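Stullmont Local History Board » Maritime and River » Burial register vs. harbor log, loss of the barque Irkau

Started by b_myklebust, Aug 24, 2019

b_myklebust
I am transcribing the parish burial register for the winter of the Irkau wreck and have run into a conflict. The register gives 11 burials under the heading "from the ship." The harbor log gives 13 bodies recovered. The memorial stone follows the register. Has anyone worked with both sources? I have scans of the register only, entries 211 onward.

O. Kristiansen
The log counts bodies landed at the quay. The register counts burials in the parish. Two were claimed by relatives and taken inland, so the figures agree. Hellström's pamphlet covers it on the last page. 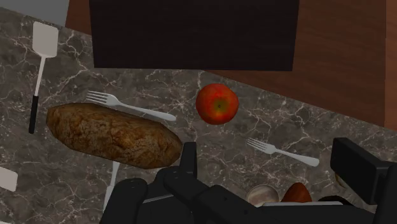 The same pamphlet prints the crew list, although the spelling of surnames is poor and the ages should be treated with caution.

tmercado
Hellström gives no source for the two being claimed. I went through his notes when the society still had them in the reading room. There is a penciled line, "2 taken home?", with the question mark, and it dropped out in print.

O. Kristiansen
A question mark in a working note is normal. He had the letters from the pilot's family, which the rest of us have not seen.

tmercado
Then the letters are the source and should be cited. Until someone produces them I would record the difference as unresolved.

F. Backlund
Two technical points for Bendik.

1. The harbor log for that winter is a fair copy. The hand is uniform from October to the spring and the ink does not change. Entries made on the day would vary.
2. The register has a gap. Entry 218 is followed by 221 in the copy I used. Either the numbers were skipped or a slip was pasted over them. Check your scans for a raised edge or a shadow.

If 219 and 220 existed and were burials from the ship, you have your 13 without anyone being taken inland.

b_myklebust
Checked. 218 is the last line on its page and 221 is the first on the next. No paste-over that I can see, but the page numbers in the top corner are a later addition, so they prove nothing about a missing leaf.

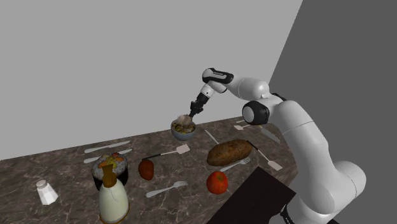 The stitching is not visible in the scans either. I will have to request the original volume – the archive allows 40 minutes per item for bound registers.

O. Kristiansen
A missing leaf would have carried more than two entries. Your pages have eight or nine lines each.

F. Backlund
Correct, unless it was a half leaf. The clerk used them elsewhere in the volume for late additions. See the baptisms at the front.

tmercado
Also look at the bishop's transcript if it survives. It was copied annually and would have been made before any leaf was lost.

b_myklebust
The transcript is listed in the Stundeo finding aid as "damaged, not issued." I have written to ask what the damage is. Will post when I have been to see the register.

B. Strömberg
The stone was cut from a newspaper list, not from the register. My grandfather had the mason's receipt. I would leave it out of the argument entirely.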